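The Long Room at Medton: Floor, Screen and a Bit of Tidying

Welcome to the June gallery! We've been in the long room at Medton since March, and people keep writing to ask how it's coming along, so I finally sat down and sorted through the folder. The floor is the star of the show (I could talk about chevron all day and sometimes do), but there's the TV stand too, and the never-ending business of keeping the place tidy. Click through at your own pace, and do leave a comment at the end if you've got a room like this one.

Ehab Tawfik, 23 June 2023
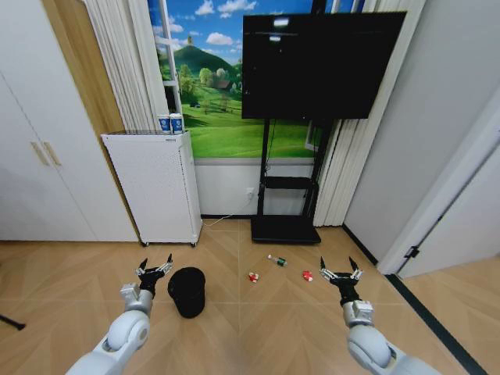

The floor
Light wood laid in chevron, and I love it more every week. Look at how the planks meet at an angle, with those thin straight seams running across – it makes the whole room feel like it's going somewhere. A clear plastic bottle with a green label and two crumpled red and white bits are still waiting for the black bin.

The trash bin
Plain, black, round, with a good wide opening. I went back and forth on a lidded one and I'm so glad I didn't get it! A bin you can drop things into from any side gets used, and this one can follow the mess from one end of the room to the other.

The TV stand
We went for a floor stand so we wouldn't have to drill into the wall, and I'd make the same choice again tomorrow. Two posts, a narrow shelf halfway down, and a wide flat base that sits right on the wood. The screen is switched off here, all glossy black and catching the lights.

The cable
Yes, there's one thin black cable dangling by the left post. I have a packet of clips from Pumard in a drawer and a firm intention to use them. Next gallery, I promise!

How we look after the wood
Lots of you asked about this after the last update. Soft broom first, then a barely damp mop, working along the planks as far as the pattern lets you. Anything sticky gets wiped up the same day. Villanueva, who laid the floor, told us to keep grit off it above all else, so there's a mat at the door now and shoes get a proper stamp on the way in.

Coming up next
The Luvadska lamps are on order – 11 of them, which sounds like a lot until you see how long the room is. I'm also saving up for a rug, something 800 mm wide to run along one side without hiding too much of that gorgeous chevron. More pictures as soon as the lamps are up!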